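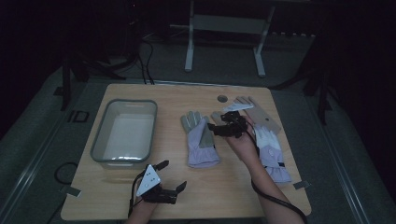
Categoría: Vida de la asociación › Actas

Acta de la reunión del taller compartido Kendura, julio

Se abre a las 18:10. Redacta el acta Venkatesh Thevar. Pido disculpas por los errores de idioma; quien encuentra uno, me lo puede escribir.

1. Acta anterior. Se aprueba sin cambios.

2. Guantes. Los guantes de trabajo de color lavanda y gris se quedan otra vez sueltos sobre la mesa al final de la tarde. Se acuerda que cada par se guarda junto, un guante sobre el otro, y va a una cubeta de plástico transparente. Kowalczyk pregunta si conviene escribir el nombre dentro del puño. Se deja a la decisión de cada uno.
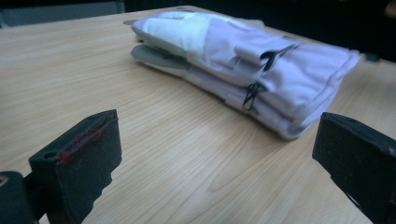 Los pares que tienen un agujero en los dedos no vuelven a la cubeta — se entregan a quien cierra el taller ese día. Para la reposición se pide precio a Clukent, con un límite de 100 euros.

3. Mesa de madera clara. Se mantiene la regla de dejarla libre al terminar. Hay dos opiniones sobre el aceite: una parte quiere darlo ahora, la otra prefiere esperar al otoño. No se vota.

4. Cajas de metal. Varias personas se quejan de que las cosas pequeñas se mezclan y después hay que vaciar todo para encontrar una.

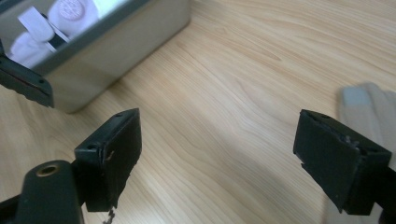
Se propone una caja para cada clase de cosa, con etiqueta por fuera. Kowalczyk prepara las etiquetas antes de la próxima reunión. Lo que no tiene dueño se guarda 30 días y luego se regala.

5. Cuentas. El saldo es de 3.204 euros. Queda pendiente la factura de Flivis por las estanterías.

6. Ruegos y preguntas. Se pide que la puerta del patio se cierre con llave — ya son 3 veces este mes que amanece abierta.

Se cierra la reunión a las 19:25.

Última actualización: julio
Compartido 3 veces · 0 comentarios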